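Toy fruit, a clear tub, and the end of the big purge

I have been promising Fionnuala Gilmartin a post about play food ever since she wrote to ask what I do with all of ours, so I made a pot of tea and sat down to it at last.

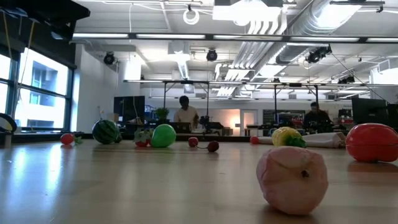 Play food multiplies, as every parent and grandparent knows. Ours began as one little net bag from the market at Cillthorpe, and then birthdays happened. I like to spread everything out on a big table before I decide anything, because you see so much better what you have. The pink peach is a big one, for one thing, and the pineapple would rather lie on its side against a rolled cloth than stand up for anybody.

Next comes the sorting, which I do slowly and enjoy far more than I should! Little round things roll, so keep a cloth or towel handy on the table.
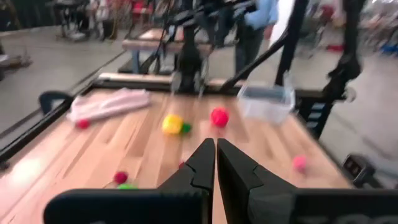 Small red and green bits, with the pink and white cloth at the back.

My rule is that the big pieces go in first and the berries fill the gaps. Yavuz Bayram, who has raised three boys and lost more plastic lemons than I ever owned, does it the other way around, and we have agreed to disagree.
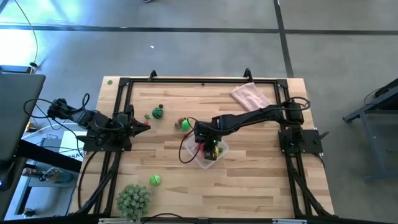
Choosing a tub

Go for clear, with a lid that snaps. I had a lovely cloth basket for years and the children tipped the whole thing out every single time, just to find the strawberry. With see-through sides they can spot the yellow one or the red one and go straight for it.

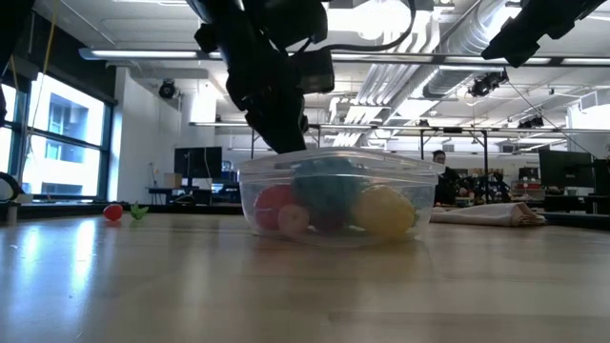 Leftovers

Strays go in a bowl by the kitchen door until February, when I do the cupboards again.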